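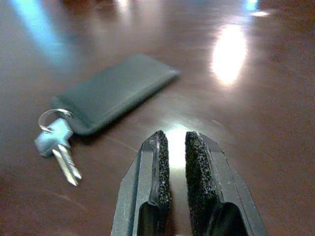
Gripper Finger and Wrist Camera Maintenance: Frequently Asked Questions

October 6, 2025
By Thenmozhi Achari

Which cell does this page cover?

The Grarnard bench cell, controller cabinet 3885, with the two-finger parallel gripper and the wrist camera. The Thampi cell uses a different finger mount and has its own page.

How often are the grip pads inspected?

At the start of each shift, and again after any crash stop. Open the fingers fully, jog the arm to the service pose and look along both inner faces. The grit should be even up to the rounded end of each pad. Smooth or shiny patches mean the pad is due for replacement. A pad lifting at any edge is replaced regardless of grit.

Can one pad be changed on its own?

No. Pads are changed in pairs. A new pad against a worn one shifts the grip centre, and flat items such as keys and tags will rotate on closing.

What is the procedure for changing pads?

Lock out the cell and bleed the air line. Remove both fingers. Peel the old pads from the tip down, then clean the faces with isopropyl alcohol on a lint-free cloth. Leave no adhesive residue. Apply the new pads and clamp for 20 minutes. Refit the fingers to the marked sides, left to left.

Do not use acetone. It attacks the plastic finger bodies.

What goes into the finger recesses?

Nothing. Keep them clear. Grit shed from the pads collects there and should be vacuumed out weekly. Compressed air pushes it toward the slide.

Why does the gripper miss keys on the polished table?

Check glare first. The varnished timber top reflects the overhead lights and the windows, and a bright patch can be segmented as part of the object. Metal key blades and split rings make it worse. Close the blinds, turn off the rear light bank and rerun the detection test. If misses continue, recalibrate the camera.

Can the table be covered with a matte sheet?

For fault finding, yes. Remove it before returning the cell to service. The Clovura test set is specified for the bare polished surface.

The far side of the table looks soft in the wrist view. Is the camera faulty?

Not necessarily. The lens is fixed focus. Judge sharpness on the fingertips and pads only. If the pad grain cannot be made out, clean the lens. If it is still soft, log a fault.

Do scratches on the tabletop matter?

Light scratches do not affect detection. Record any that can be felt with a fingernail, and check the fingertip height offset before the next run. Offsets below 2 mm are not permitted on this top.

When is recalibration required?

After a finger change, a camera removal or a crash stop. The routine takes 44 poses and must be run with the table clear. The September revision of the routine replaces all earlier ones.

Where are spares kept?

Pads and fingers are in the Birketti drawer under the controller. Sign out what you take and enter the cabinet number on the card.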